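The first thing Agnes Guthrie does when I come in is ask what my grandmother cooked. The question isn't small talk, and she means to have an answer. When I tell her about a plum dumpling that I have only ever eaten at one table in my life, she puts down her pen and says, "And did you write it down?" I had to admit that I had not, and she gave me the look I imagine a great many people in Tustmont have been given over the years.

Guthrie has spent most of her working life collecting family recipes from the river towns between Tustmont and Ostell, and by now she has 904 of them, some on proper cards and some on the backs of feed bills, church programs and one dentist's reminder. The book she has finally agreed to make out of them will hold 318. We talked for most of an afternoon about how you go about choosing, and about noodles, which is where nearly every conversation with her ends up sooner or later.

"I never set out to collect anything," she told me. "My aunt died and I got her recipe box, and there was a cake in it called Jostik. Just the one word, and then flour, lard, sour milk, and 'bake until Edna.' Well, who was Edna? I had to know!" It took her the better part of a year to find out. Edna was a neighbor who came home from the mill at a quarter past five, and the cake went in when the kitchen clock struck four. "So it's an hour and a quarter, in a slow oven. It's a lovely cake, a bit like gingerbread without the ginger, if that makes any sense, and it's better on the third day."

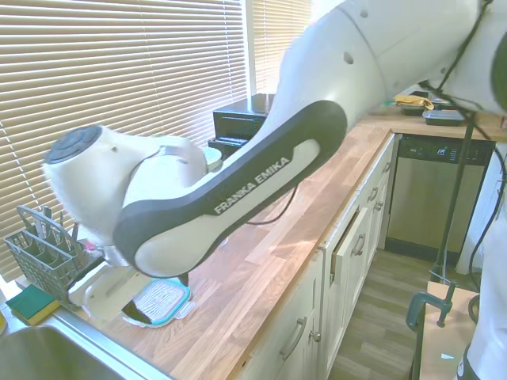 Butcher block and a lidded container in the kitchen.

She laughs easily, and she wanders. A question about oven temperatures took us by way of her first apartment, a cousin's wedding and the right kind of lard before we got back to ovens, and I can't say I minded a bit. What she keeps coming back to is how much the old cards leave out. They hardly ever give a pan size. They say "butter" and mean the amount everyone in that house knew you meant.

"You have to go and stand next to the person," she says. "If they're living, I mean. You stand there and you say, stop, let me weigh that before you throw it in. They get so annoyed with me! One lady in Ostell smacked my hand with a spoon. But I got her noodles, and they're in the book."

The noodles in question belong to the Nyitrai family, and they have the longest chapter, because there were five sisters and every one of them made the dough differently. Guthrie tested all the versions in her own kitchen last September, over 30 batches of them, drying the noodles on dish towels across the backs of the dining chairs. Two sisters used whole eggs, two used only yolks, and the youngest used one whole egg and however many yolks she felt like. I asked which was the best and she wouldn't tell me (she has to live here, she said), though she did allow that the yolk dough holds up better in soup.

"If you want to try it at home, let it rest," she said. "Longer than you think. Put a bowl over it and go do your dishes, go call your sister. When you poke it and the dent stays put, it's ready to roll. And salt the water, please, I'm begging people to salt the water."

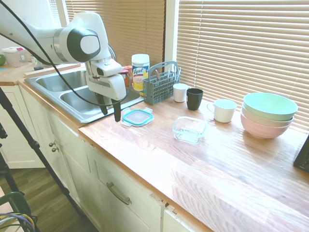 On the matter of salt, Marlene from the Ostell end of the river wrote in after we ran one of the noodle recipes this spring, and she did not agree at all. Her mother salted the dough and never the pot, she said, and anybody who did both was covering up for weak broth. She added that her family had been eating them that way for as long as anyone could remember, and that she would be glad to bring a dish over and settle it.

I read this out to Guthrie, who was delighted. "Tell her to come! Tell her to bring the broth, too." Then she wrote the name down on the edge of her notepad and underlined it, and I suspect there will soon be one more card in the box.

The book comes out on 10th August, with a first printing of 1000 copies, and Guthrie will be signing at the Tustmont library that morning from ten. She is baking the Jostik on the Thursday so it will have time to sit. As for the recipes that didn't make it in, she hasn't decided. There might be a second book, or she might just copy them out for whoever asks.

Before I left she made me sit down and call my mother about the plum dumplings. We got as far as the potatoes, and I'm going back with the rest of it next week.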